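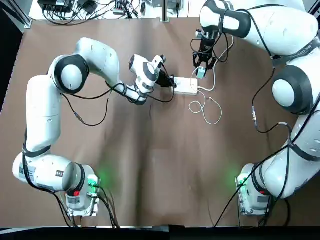 Progress report: Hikik small electricals reuse scheme
Prepared by Lacey Kershaw, scheme lead, for the Flostov Fund
Period covered: May to August

The grant pays for the collection, checking and redistribution of small household electricals, mainly power strips, extension leads and plug-in chargers. Our target for the full year is 700 items passed on to households and community groups. At the end of August we had passed on 300.

Collections

Donations come in through drop-off boxes at the Xenos centre and the Gisow library. The Xenos box fills quickly and we now empty it every Wednesday. Gisow has been slower. The box was behind the returns desk until July and has since been moved to the entrance, where people can see it. We expect better numbers from there in the next quarter.

Power strips are the most common item, followed by phone chargers. A good many chargers arrive still plugged into a strip, often with no note of what they belong to. These have to be separated and logged as two items before anything else is done. We had not allowed for this in the original timings.

Checking and sorting

Every item is looked over for cracks, scorch marks, bent pins and damaged flex, then tested by a qualified person before it goes back out. Anything that fails is sent for recycling. So far 100 items have gone that way, mostly older strips with loose sockets.

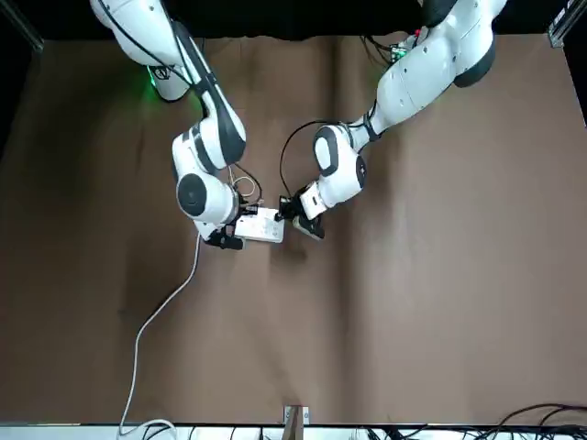

We have also changed the order in which strips are checked. The sockets are now tried one at a time with a known good plug before the casing is cleaned, so time is no longer spent wiping down something that will be rejected. The written procedure has been updated and a copy is kept with the log book.

Labelling is behind. The first batch of stickers did not hold on smooth white plastic and came away in storage, so 8 strips had to be tested again. Replacement labels have been bought from the consumables budget.

Spending

Spending is within budget under all headings except transport, which is slightly over - this is the extra weekly run to Xenos. We would like to move the underspend on printing across to cover it and ask for your agreement to do so.

Next quarter

We plan to open a third drop-off point, clear the backlog of unlabelled chargers and begin supplying starter boxes for people moving into new tenancies. Each box will hold one tested strip and a printed sheet on not overloading it. The draft of the sheet is attached for your comments.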